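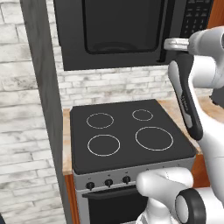

A dark electric stove with a microwave above it.

BOKTHORPE — The ferry from the mainland takes 20 minutes and drops its passengers beside a row of tarred warehouses that have outlived the trade they were built for. Herring paid for most of the old harbour. Today the money comes from visitors, and the town is still working out how it feels about that.

Bokthorpe has 289 houses inside the old sea wall. In March, when the wind comes straight off the water, many of them are shuttered. By 11th May, the start of the walking season, the bakery has put its tables out and rooms are hard to find.

The change began with Kolevier, a holiday lettings firm that bought the net lofts on the north quay and turned them into flats with small kitchens. The flats filled quickly. Other owners followed, and rents in the lanes behind the church went up.

Shopkeepers on the quay mostly welcome the trade. The chandler now sells waterproofs and postcards next to the rope. Further inland the mood is cooler. Families who have lived here for generations say their grown children can no longer find anywhere to rent, and the school is down to 15 pupils.

The council has since capped new holiday lets and put a small charge on each overnight stay. Part of the income goes on the sea wall, which was breached in two places by winter storms. Eyvindsson, the boatyard at the southern end, has taken on apprentices again and offers them rooms above the workshop.

For visitors, the best of the town is still free. The path along the wall leads to the Prarix light, a squat white tower with a bench on its sheltered side. Seals lie on the sandbank at low tide. The last ferry leaves at six, and after that the quay belongs to the people who live there.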